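The Hinstead is a whiteboard. It has been a whiteboard for fifteen years, through two owners and one regrettable brochure, and we've resisted every suggestion that it should connect to anything.

You lay it on a table or hang it on a wall. You write on it. Later you wipe it off and write something else.
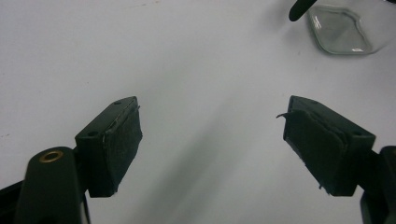
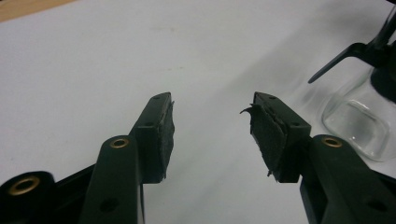
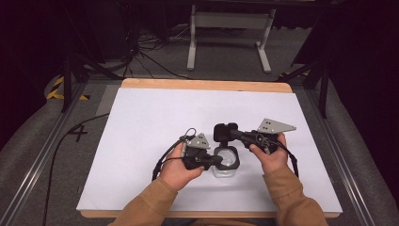 ## What you get

- One Hinstead board, white on both sides, so you can ruin one and start again on the other
- 4 wall brackets with screws (plaster plugs are separate, and so is the argument over whether it's level)
- One felt eraser
- Two markers, black and a colour of our choosing. It's usually green. We bought a lot of green.

## Sizes

| Model | Meant for | Hangs |
|---|---|---|
| Hinstead Small | Kitchens, sheds, one person's worth of lists | Either way up |
| Hinstead Wide | Offices, classrooms, rosters | Sideways only |
| Hinstead Tall | Hallways, and people who insisted | Upright only |

The Tall exists because Mihret Admasu, who looks after our orders, had a folder of letters asking for it. She left the folder on Oskari Vuorinen's desk every morning until he drew one up. It sells modestly. The letters have moved on to asking for a round one.

## The surface

Most cheap boards go grey. You'll know the look: last March's sales figures haunting this March's sales figures, and a faint moustache on everything. The Hinstead's coating is baked on at our Eltthorpe workshop and then left alone for a good while, a stage Oskari calls curing and the accounts department calls storage.

We test each batch by writing on a sample, leaving it overnight and wiping it with a dry cloth, 200 times over. If the words are still legible at the end, the batch goes out the back and becomes shelving. Our shelving is excellent.

What it won't forgive:

- Permanent marker. Go over it with a whiteboard marker and wipe while it's wet. This works more often than it deserves to.
- Scouring pads of any colour
- Tape left up over summer
- Oven cleaner (a customer in November, and he knows who he is)

## Hanging it

The brackets go up first. Screw the top pair into something solid, hook the board on, then slide the bottom pair up until they grip. It's a two-person job for the Wide. One person can do it with a stack of encyclopaedias and strong language, and the board will probably survive.

Renting? The Small will sit happily on a Plirkar ledge, which needs only two holes and can be filled with toothpaste when you move out. We didn't tell you that.

## Markers and refills

Any dry-wipe marker will do. We stock Degefa refills, which are nicer than they need to be and smell faintly of pears. They come in black, blue, red and green. **Green is currently half price**, and has been for some time.

Store them flat. Stood on their ends, they'll write beautifully from whichever end you don't need.

## Delivery and returns

Boards travel in a carton with corner guards and a sticker reading DO NOT BEND, which couriers seem to take as a dare. Check the corners before you sign. If one's crushed, send us a photo and we'll post a replacement; please keep the damaged one, as we've nowhere to put it.

Unused boards can come back within the month. Used ones can come back too, if they've faded or ghosted under ordinary use, but do wipe them first. Mihret reads everything. She has learned a great deal about a netball club's finances and would prefer to know less.

**Spare parts:** brackets, erasers and screws are sold singly. Ask for them by board name, and mention whether yours has the old square brackets or the newer ones with the rounded lip.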